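From: Ánh Đặng
To: rillel-users
Subject: Re: [rillel-users] Kasura scene pack, worth the license?

On Thursday Anju Mittal wrote:

> We are looking at the Kasura pack for Rillel. The product page
> lists 152 objects and 6 table layouts, but I can't find much from
> people who have used it. Does it load cleanly with a two-finger
> gripper? And is the part-sorting layout any good, or just a demo?
>
> Anju

Hi Anju,

We have had a seat since June. Short answers first, then one picture.

Loading: 129 of the objects came in with no changes. The rest had collision meshes that were too coarse for us, mostly the thin tools. Yensuk support sent fixed files for some of them and we redid the others – a day's work.

Gripper: the two-finger model opens and closes as it should. The default finger friction is too high, so grasps hold that would slip on a real bench. Lower it before you compare any numbers.

Sorting layout: usable. You get trays with compartments, small marked blocks to put in them, and some clutter. Reset is scripted and the random placement can be seeded. We ran 67 episodes overnight on one workstation without a crash. The marks on the blocks are small, so check your camera resolution if your policy depends on reading them.

What I don't like is the license. It is per machine, and moving a seat means writing to Plustport and waiting. The manual also skips the lighting settings, and the default shadows are heavy.

Our sorting setup, arm over the table with the gripper open:
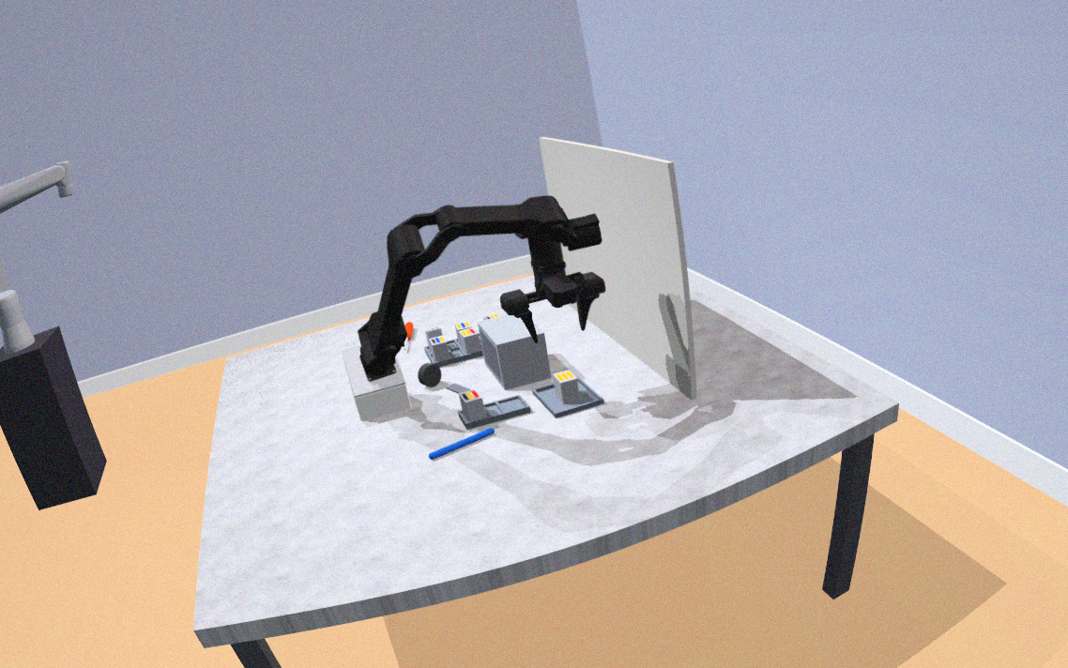 Settings to change first

Finger friction: lower it, as above.
Shadows: soften them if you train from images.
Seed: set it by hand. The default is a new one on each launch.

I can send our config file if you want it.

Ánh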